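# 犊牛自动喂奶机换季之后，有几头就是不肯进站，怎么办？

**发帖：坡下牛棚**

先交代情况，省得大家来回问。

家里是小型奶牛场，泌乳牛47头，犊牛集中在春天落地，眼下在群养栏里的是14头。去年之前一直用奶桶喂，早晚各一趟，我的腰对此意见很大。今年春天咬牙上了一台 Bostunik 的自动喂奶机，单站，带耳标识别，每头牛的奶量按日龄走曲线。代乳粉用的是 Tutton，换机器之前就在用，没动过。

头一个月很顺，顺到我开始跟邻居吹牛。报应来得很快：5月把犊牛从老棚的单栏挪到新棚的群养栏，有4头一直不主动进站。机器的屏幕上每天早上给我亮红名单，永远是那四位，比我闹钟还准。

我试过的：

- 手动赶进去。赶进去就喝，喝得还挺凶，说明不是不饿，也不是不会吸。
- 奶嘴换新的。没区别。
- 奶温从39度调到41度。没区别，电费可能有区别。
- 把站口的挡板拆了一边。结果大的几头把它当成了休息室，站在里面不走，更糟。

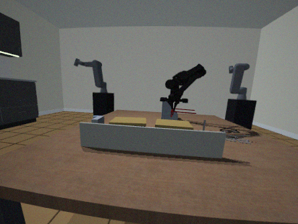 体温都正常，粪便正常，其中一头有点咳，兽医听过，说肺没事，让我观察。我现在的主要工作就是观察。

新棚是半开放的，南面敞着，西边有一道防风网。站口朝西。垫料是麦秸，排水坡度做得还行，跪下去膝盖不湿（这个测试方法是在网上学来的，裤子不反对就可以做）。

想问三件事：一是这种不进站的，一般赶几天算到头，再不行是不是应该挪回单栏用桶喂；二是站口朝向有没有讲究；三是卖机器的建议我加一个 Pai 的管理模块，说能提前看出哪头要出问题，值不值。我对最后一条有点怀疑，毕竟建议我花钱的人恰好就是收钱的人。

---

**老槽头**

换桶喂。机器这东西都是给大场子准备的，我养了一辈子牛没见哪头牛自己会刷卡。

四头而已，拎两桶奶能累死谁。

---

**北沟兽医站旁边那家**

楼上那位的腰显然和楼主的不是同一款。我来认真答一下，我家用自动喂奶机是第四年，型号不一样，毛病一样。

**先说赶几天。** 我的习惯是每天赶三次，早、中、晚，固定时间，连着赶三到四天。关键是赶的方式：人站在后面，手放在臀部推，别拽耳朵，别拿手指往嘴里塞着往前引。手指引得越熟练，它越认手指。我第一年就是这样培养出了一批只认我右手的牛，回想起来颇有成就感，可惜没什么用。

赶进去之后你退开，让它自己喝完自己退出来。喝完马上把它往外轰的话，下次它看见那个口子就往后坐。

四天之后还是一次都不主动去的，看日龄。不到两周的，挪回单栏，用桶配奶嘴喂，等它有劲儿了再来。两周以上的我一般再给它几天，同时看体重和精神。你这批5月才挪的，估计多数过了两周，可以再等等，前提是每天人工保证它喝够。别指望饿一饿它就开窍，小牛饿一天掉的膘，一个礼拜补不回来，补回来的时候你已经瘦了。

**再说站口朝向。** 有讲究，而且我怀疑毛病就出在这儿。你站口朝西，西边有防风网，下午太阳斜着打进来，网的影子会在站口地面上晃。小牛对地上晃动的明暗很敏感，看着像沟，就不肯迈腿。你下午三四点钟蹲到犊牛眼睛的高度去看一眼，是真的蹲下去看，站着看看不出来。我家当年也是这个问题，在站口前面吊了一块旧篷布遮光，当天傍晚就有两头自己溜达进去了，表情仿佛这事一直很简单。

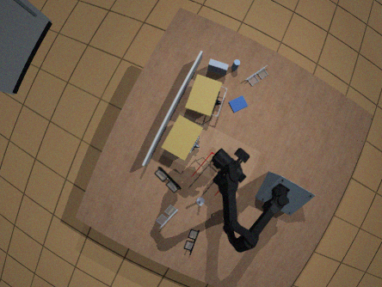
另外风也得查。嘴对着风喝热奶，换你你也不乐意。拿一根细布条绑在棍子上，放在小牛站着喝奶时头的位置，布条要是一直飘，就在侧面加实心挡板，高度过它的背就行。注意别把整面墙封死，通风没了，你那头轻咳的就不会只是轻咳了。

**还有一个你没提的：** 栏里大小差多少？你说大的几头占着站不走，那四头多半是栏里个头小的或者最后进群的。单站带14头，机器本身完全带得动，可是小牛不看说明书，它只看谁堵在门口。我的做法是按日龄分两拨，中间拉一道活动栅栏，早上放小的那拨先用，中午换。麻烦，但分一个多星期就可以合回去。挡板请装回去，两边都装，装结实。挡板的作用就是让喝奶的那头不被后面拱，拆掉一边等于把饭桌摆在马路上。

奶温你调回39度吧，41度到奶嘴那头也未必是41度。用温度计量奶嘴出口的奶，不要信屏幕。管子长的话中间掉两度很正常。顺便把奶管拆下来闻一闻，如果闻完你不想吃午饭，那牛也不想。

**Pai 模块。** 我没用过，不乱讲。只说你14头牛，每天看一遍屏幕上的喝奶速度和空访次数，基本够用。喝得比前几天明显慢，就去栏里看那头牛，这个功能是你自带的，不收年费。等哪天你牛多到叫不出谁是谁了再考虑。

---

**会计转行养牛**

补充第三点。我家装了，但配的是 Trundeck 的站，不知道跟 Bostunik 的接法是不是一样，买之前务必让他们书面写清楚兼容哪个版本。

好处：提醒确实会来。有一头拉稀，手机上午就响了，我傍晚喂的时候才看出来不对劲。

坏处：提醒也会在不该来的时候来。头一个月它在夜里11点把我叫起来，理由是某头牛"活动量异常偏低"。我穿着雨靴跑过去，牛在睡觉。后来把夜间提醒的阈值调宽了才消停。

从账面上说，你这个规模我觉得回不了本，除非你给自己的睡眠定价很高。如果定价真的很高，那更不能装，参见上一段。

倒是建议把这笔钱花在第二个奶嘴站上，或者哪怕先花在一块像样的篷布上。

---

**坡下牛棚**（楼主回复）

下午三点多去蹲了。影子确实在晃，晃得我自己都想绕着走。蹲下去容易，站起来花了些工夫，腰再次发表了意见。

已经把挡板装了回去，找了块盖青贮的旧膜先吊上。膜有点短，傍晚还会漏进来一条光，明天去镇上裁一块正经篷布。布条也试了，飘，不算厉害，先加一侧挡板。

日龄查了，那四头里三头是最后进群的，还有一头不是，个头也不小，纯粹是性格问题。分栏的栅栏我这两天焊，奶温已经调回来了，出口量着是37度多，看来管子那段得包保温棉。

Pai 先不买了。奶管闻了，午饭推迟了。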